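The slaughterhouse that belonged to its farmers

For most of its working life the Markonden slaughterhouse was owned by the people who sent animals to it. A farmer bought a share, delivered pigs or cattle, and got part of the surplus back in June according to the weight delivered. At its peak the association had about 500 members, many with fewer than 80 acres.

The building is gone, but the minute books were kept, and they show how a small cooperative ran into trouble long before it closed.

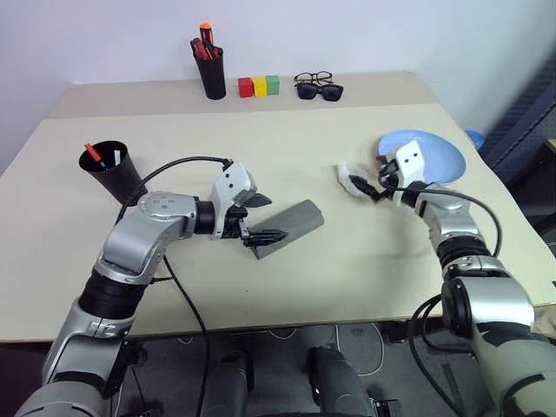
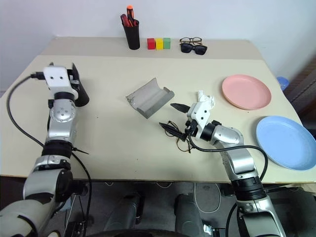
Birthe Mikkelsen remembers the June payment as the one check her parents never argued over. It went to the feed bill at Fogh, she says, and whatever was left bought shoes. She also remembers that her father delivered every animal to Markonden, even in years when a private buyer offered more.

Not all members did the same. The rules required them to deliver everything they sold for slaughter, but the fine was small and seldom collected. When Zollex, a private meat packer, began sending its own trucks through the district, it paid on the spot. Markonden paid after 3 weeks. The minutes from that period list members who had "forgotten" a delivery, and the list gets longer with each meeting.

The board's answer was to build. It borrowed against the shares to put in a new chill room and a second cutting line, expecting the volume to come back once the plant could handle it. The volume did not come back. By the second winter the new line ran in the mornings only, and the loan payments were taken out of the surplus. Two years passed with no June payment at all.

Esben Oddsson thinks the loan gets too much of the blame. In his view the plant could have carried it if the neighboring association at Buden had agreed to merge, which its members voted down twice. Buden had the better road and Markonden had the better equipment, and each side wanted the other to close.

The last meeting drew 200 members. They voted to sell the equipment, pay off the bank and return what remained on each share. Zollex bought the cutting line and left the chill room where it was. Buden kept going for a few more years on its own, then leased its plant to a sausage maker.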